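Flirnness Launches Clastirness Tableware Line for Small Households

SERKWOOD, 5 May 2024 – Flirnness, the housewares company based in Serkwood, today announced the launch of Clastirness, a new collection of everyday plates, bowls and mugs designed for people who live alone or with one other person. The collection is available immediately through the company's own stores and will be carried by independent kitchen shops later in the season.

Clastirness is the first full tableware collection the company has introduced under its current management. Pieces are sold individually, with no minimum order and no boxed sets. Customers may combine colors as they wish and may replace a single plate or mug at any time while the collection remains in production.

"Our customers have told us for years that they do not want to buy service for eight when they need two plates," said Colton Penner, president of Flirnness. "They also want to know that the same plate will be on the shelf when they come back for a third. We have built the collection, and the stock behind it, on those two requests."

The opening palette consists of soft, muted shades chosen to sit comfortably beside one another and beside the white dishes many households already own. Seasonal accents for the fall table, including small decorative pumpkins, will be offered at selected stores. 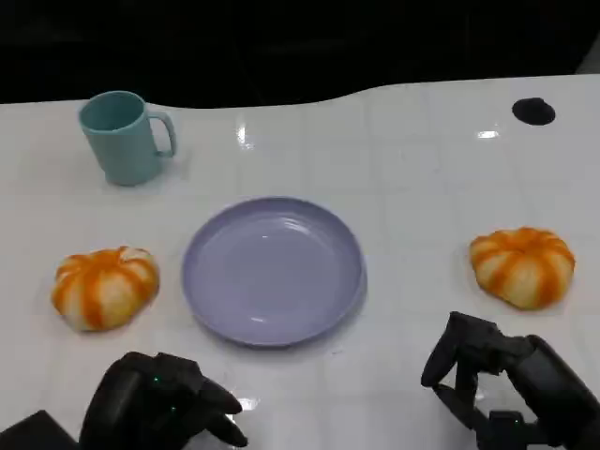
A lavender plate and a pale teal mug, shown with small decorative pumpkins.

Development of the collection began with a household survey conducted by the company in February. A total of 305 customers kept a record of the dishes they used at home and of those that stayed in the cupboard. Large dinner plates and serving platters were among the items least often taken out. Mugs and medium-sized plates were used at nearly every meal, and many respondents reported that their cabinets could not comfortably hold the dinner plates they owned.

The findings led the design team to reduce the diameter of the main plate and to drop the traditional cup and saucer from the range. A shallow bowl intended for both soup and pasta was added at the request of survey participants. All pieces in the collection stack within their own type, and the bowls may be stored on top of the plates.

Flirnness traces its origins to 1892, when the business opened as a general supply store on Gagnon Street in Serkwood. Kitchen goods gradually replaced hardware and dry goods on its shelves, and the company has dealt only in housewares for more than two generations. The Gagnon Street building remains its flagship store and houses the offices of the design and purchasing departments.

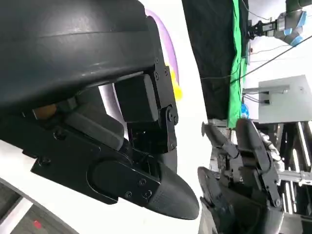
The company currently employs some 60 people in its stores, warehouse and offices. Two positions have been added in customer service to handle orders for single replacement pieces, which the company expects to account for a significant share of sales once the collection is established. Replacement orders will be packed at the Serkwood warehouse and may be picked up at any Flirnness store without a delivery charge.

"A replacement order is a small sale, and it takes as much care to pack as a large one," Penner said. "We have set up the warehouse so that one mug can leave the building as easily as a full carton. I am grateful to the staff who reworked the shelving and the order system to make that possible."

In connection with the launch, Flirnness will provide tableware to the first 100 residents who register through the Serkwood New Tenant Program, which assists people moving into a first apartment. Each registered resident will receive two plates, two bowls and two mugs in colors of their choice. Registration forms are available at the Gagnon Street store during regular business hours. Proof of a new lease within the town limits is required, and one form will be accepted per household.

Retailers interested in carrying the collection may request a wholesale catalog and color samples from the purchasing department. Wholesale orders may also be placed by the piece, subject to a minimum total for each shipment. Existing wholesale accounts do not need to reapply.

About Flirnness

Flirnness is a privately held retailer and wholesaler of tableware, cookware and kitchen linens. The company operates stores in Serkwood and neighboring towns and supplies independent shops throughout the region.

Media Contact

Press Office, Flirnness
Gagnon Street, Serkwood
Product samples and additional photographs are available to members of the press on request.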